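Tue 13 November
Pylyp Pylypenko

Box office notebook. Re-ran the weekend admissions for Rindside with the late returns from Samton added. Total is now 1,033 over 27 screens. Bamik still hasn't sent Sunday evening, so treat it as a low figure. The July release used the old screen list, don't compare the two directly.

Jakubowski's sheet had 194 entered twice under different show times. Took one out and marked the row.

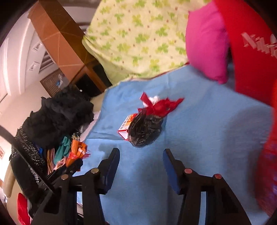

Matinees look weak everywhere except Samton. Next: split by ticket price, then ask Bamik again.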